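Humanoid keeps clipping the fridge shelf on our fetch task -- student project, any ideas?

Asked by Nadhirah Mandagi in Student Robotics

Hi all, first time posting so sorry if I ramble. I'm in the final year group at Kedcombe and our team project is a household fetch task: the robot stands at the fridge, takes a named item off the shelf and puts it in the basket on the end of the desk. Sounds simple! We have a demo in April and I'm getting a bit twitchy.

We work from demonstrations, so one of us drives the arm through the task, it gets logged, and then we train on the lot. We've got 98 logged runs so far and I've been told by various people that this is either loads or nowhere near enough. The software side is a thing called Brerus that was written by an earlier year group, and the notes that came with it are, er, brief.

The trouble is the reach in. With the upper compartment open, the hand has to get in beside the fruit without nudging the shelf or the fruit next door. When I'm driving, fine. When the trained version does it, it comes in too low maybe one time in three and the fingers catch the front edge of the shelf. Then the whole arm sort of sulks and we have to stop.
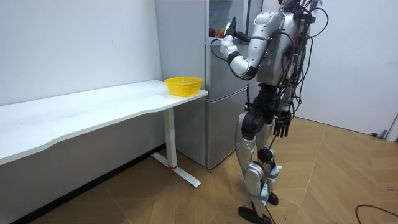 Hand at the shelf, next to the fruit. Basket waiting on the corner of the desk.

Things we've already tried:
Slowing the last bit of the reach right down (helped a little)
Starting every run from the same foot position, with tape on the floor, which we then had to peel up again for another class
Taking the runs where I was tired and driving badly out of the set

What we haven't tried is changing the height of anything. Joon-young on our team thinks the answer is just more runs and I think we're teaching it the same mistake over and over. Who's right? Also, any tips for the placing half would be lovely, as it lets go a bit early for my liking.

Answer 1

More data. It's always more data. We ended up with 1048 runs for ours and it was fine after that.

Answer 2 (marked as helpful by the asker)

I help with the Skjelbred club and we did a cupboard version of this a while back, so I've got some sympathy. I don't think you're short of runs, or at least I wouldn't start there. If it comes in low one time in three, go and look at where your drivers come in. I'd put money on half of you going in level with the shelf and half dropping down from above, and the model is splitting the difference and landing on the edge. We had exactly that with three drivers who each had their own habits (mine was the worst, I used to swoop).

So pick one way in and all stick to it. We agreed on a waiting point, with the hand outside the door opening and a bit higher than the shelf, then straight forward, then down. It feels fussy to drive and you'll hate it for an afternoon. After we redid our set that way we needed far fewer runs than before, and I threw the old ones out completely. Don't mix them, it's tempting but don't.

Same thing for the way out. People forget the way out! Once you've got hold of the item, bring it back to that same waiting point, clear of the door, and pause there before you swing across to the basket. Small upright things are much easier to judge there than fruit is.

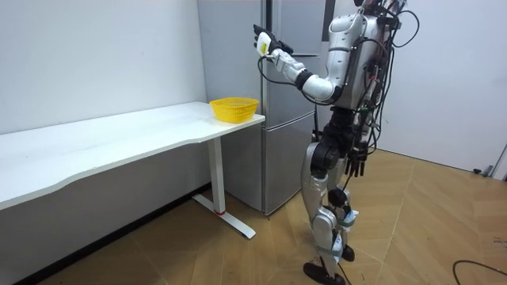 The pause wants to be short but it does want to be there in every single run. Ours was 800 milliseconds, which I picked by feel. If some runs have it and some don't, you get a robot that dithers, holding the thing up for ages and then lunging.

For letting go early, check when your drivers are opening the hand. If you're pressing the button while the arm is still travelling down, the model will learn that too, only sloppier. Get the hand right over the basket, stop, then open. And keep the basket in the same spot for the first batch. You can start shifting it once the plain version works -- we moved ours too soon and lost a fortnight.

One more thing, vary the fruit. Swap the positions of the items on the shelf between runs or it'll just learn a place in the air.

Answer 3

Agree with the above mostly. I'd also check your camera hasn't been knocked between sessions, ours drifted a tiny bit every time somebody dusted and the reach went low in just the way you describe. If you're using the Prurnar mount, the thumb screw works loose. Not sure about the pause, we never bothered with one.

Comment from Nadhirah Mandagi: Thank you!! Watched the logs back with Joon-young Han and yep, he goes in level and I come from above. We're redoing the lot with a waiting point and we've done eight so far. Will report back. Haven't checked the screw yet.

Contact us | Terms of use | Copyright the site and its contributors | Back to top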